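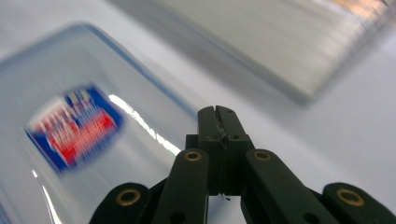

So I've been promising a work post for a while, and since my feet are up and the kettle's on, let's do it.

For those who are new: I work in the prep and packing hall at Sollbridge. We do chilled food, mostly salads and deli stuff in clear tubs, the kind you grab on the way to the train. I started on the labeling bench, moved to lids, did a miserable winter in the cold store and came back to the benches with a new respect for heating. It's a decent place. The coffee is terrible and the parking is worse.

Back in May they told us we were getting Firkov. That's the name of the system, though everybody calls it "the arms" even though the arms themselves aren't here yet. What we have so far is the hand tool. You hold it, it has a pair of jaws on the end, there's a camera on it, and you do your regular job with it: pick up a tub, turn it, set it down, move on to the next. All of that gets recorded and goes off to the people at Jalter who are building the thing, and somewhere down the line an arm is supposed to do what we did.

You can imagine how that meeting went. Deirdre Doherty, who has been on the benches longer than the benches have, put her hand up before the man had finished his second slide and asked if we were being paid extra to train our own replacements. Big silence! Then Ashraf (he's our shift lead, Ashraf Mahrous, very calm guy) said that was a fair question and he wanted to hear the answer too.

The answer was a bit of a mixed bag. There is a bonus for the hours you spend on the tool. No one on a permanent contract loses their job over it, and we've got that in writing. But the agency people who come in for the summer rush weren't mentioned at all, and when Deirdre asked about them we got a lot of words that I couldn't have repeated to you five minutes later. That still bugs me. I started here through an agency. Half the hall did.

Anyway, four of us signed up for the recording shifts and I was one of them, partly for the money and partly because I'm nosy.

First thing I learned is that I had no idea what my hands do all day. You pick up a tub of couscous and you don't think about it, your fingers just sort it out. Then somebody gives you two stiff jaws and suddenly you're a toddler. Clear plastic is slippery, the rims flex, and if you come in too low you just shove the thing across the table. I spent my entire first session chasing tubs and saying words that I hope the microphone didn't get. (I asked. There's no microphone. Phew.)

Tzu-hsuan Hsueh from Jalter sat with us that week, and she was great about it. She never once told me to hurry up. What she did tell me was to stop fixing things with my other hand, which I was doing constantly without noticing — nudge, straighten, nudge. She said if I cheat, the arm learns a job that only works when there's a spare hand around. I went home and caught myself doing it with the dishes.

By the third week I'd gotten fairly good. Our target is 100 good picks a session and I hit it most afternoons now. Sem Michiels hits it before lunch and would like everyone to know. He's 22 or something and plays a lot of video games, and I'm choosing to blame that.

Here's what has changed for us so far, without a single arm in the building. The recording table is quiet, so you can talk to people. My shoulder is better, probably from not doing the same reach for eight hours. On the other hand, my wrist is worse, because the tool gets heavy by the end and you're always twisting it. I told Ashraf, and now we swap out every 2 hours, which helps a lot. And with four of us away from the line in turns, the others are covering, and they get grumpy about it — fairly, I think. Jozef Verbruggen did lids alone for most of a morning and didn't speak to me until the afternoon break.

The other change is harder to put into words. People ask me how I do things now. Nobody at Dierckx, where I worked before this, ever asked me how I picked anything up. Tzu-hsuan wanted to know why I always turn the tub before I set it down, and I had to stand there and work it out. It's so the label faces the checker, who then doesn't have to touch it. Some woman taught me that in my first week and I'd forgotten it was a thing a person had to be taught. It's in their notes now.

Do I worry? Sure, some days. The first three arms are meant to go in on the lid station, and the plan is for the lid people to move over to checking and changeovers, with training. Jozef says he'll believe the training when he's sitting in it. Deirdre has put her name down for it already, mostly so that she can be in the room asking questions, and I've put mine under hers. It pays a little more and you get a stool.

I'll write again when the arms show up. If anybody reading has been through this at their own place, tell me how it went, and especially what happened with your temps. And if you know a good stretch for a sore wrist, please, I'm begging you, put it in the comments.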